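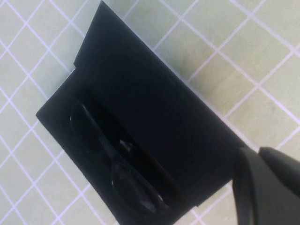 Grip fault on the Kasbridge cell: cause found

The arm in the Kasbridge test cell has been returned to limited use after a fault in the cloth and eyewear task, in which the gripper closed past its force limit and did not release on command. One pair of glasses was bent at the bridge. There were no injuries.

Gediminas Koppel went through the logs for all 112 runs made since the last service. The limit was exceeded in 11 of them, every time with dark frames on the black cloth. With so little contrast between the two, the vision software placed the edge of the glasses too low, and the fingers met the frame before the controller expected contact. The Sutell controller then read the early contact as a stall and raised the motor current.

The failure to release is a separate matter. It was traced to a timeout setting carried over from the Lakach cell, where the fingers are longer. The value has been corrected on both machines.

Until further notice:

Closing speed is held at the lower setting.
Nobody reaches into the cell to free an object unless the drive is isolated. The stop button alone does not remove finger pressure.
Any grip lasting more than 2 seconds over the planned time is to be logged.

Kollár will supply a revised force routine in September.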